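Old mounts and antlers: cleaning, storing, and what to do with the paperwork

Posted 9 December 2019

Got a lot of emails in November about inherited hunting stuff. Grandpa's deer head, box of antlers, a bearskin nobody has unrolled in years. Rules on bringing trophies across borders keep changing and people are nervous about what they can keep, sell or ship. So, quick tips. Mostly cleaning, bit of paperwork at the end.

Dusting a shoulder mount

Take it off the wall first. Two people for anything big. Lay an old sheet down.

Soft brush, always in the direction of the hair. Start at the nose, work back. Vacuum hose held a little way off to catch what comes loose, lowest setting. Never put the nozzle on the hide.

Eyes: cotton swab, tiny bit of glass cleaner on the swab. Do not spray the face. I did that once and the lid paint lifted.

Nose and ears crack if the room is dry. Keep it away from the fireplace, I know that's where everyone hangs them.

Antlers and horn

Damp rag, then dry rag. Thats it for most of them.

Faded antlers can be stained with strong tea or a thin wood stain. Test on the back. Two thin coats beat one thick one — thick goes orange and you will be sanding.

Horn (not antler) gets flaky. Rub in a little mineral oil, leave overnight, buff. I use the Levora oil because it was on the shelf, any plain one does the job.

Bugs

Look for sawdust-type grit under the mount, bald patches, little shed skins. If you see any, bag the whole thing right away and keep it out of the house.

Small pieces can go in a chest freezer. Double bag, squeeze the air out, 4 days in, one day out, then 4 days in again. Let it come back to room temperature inside the bag or it will sweat.

Big pieces, call a taxidermist. Mothballs smell terrible and I don't like them around kids. Also very old mounts may have been treated with arsenic, so gloves and a mask, and no beating it like a rug.

Rugs and hides

Roll, don't fold. Fur side out, around a cardboard tube, cotton sheet over it. No plastic for long storage.

Garage is bad. Attic is worse. Closet shelf is fine.

Fixing a loose antler or a chipped base

Two-part epoxy, the slow kind. Rough up both faces, wipe, glue, clamp lightly and leave it alone for 12 hours. Pad the clamp jaws with scrap leather. Gustwood sells a decent oak plaque if the old one is split, mine cost $59 with the hanger. Check the hanger is rated for the wieght, then add some.

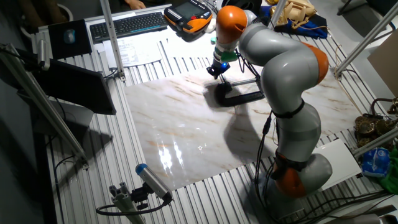
Give yourself a solid, flat surface to work on.

Paperwork

Keep every tag, permit and receipt in one envelope. Tape a copy to the back of the plaque. Photograph both.

No papers? Write down what the family knows — who, where, what year — and sign it. It's not a permit but its better than a blank.

Selling or moving anything from overseas: ask your state wildlife office before you list it. Elephant, rhino, big cats, sea turtle, assume you can't until somebody official says you can. Some states are stricter than federal. Don't mail it and hope.

Insurance: a reader in Skitlow had a $4000 elk mount ruined by a roof leak and got nothing back, no photos, no appraisal. Take the photos.

Donating is an option. Nature centers and schools sometimes want teaching pieces. Call first, send pictures, don't leave it at the door.

More on bone and skull whitening next time. Do not use bleach in the meantime.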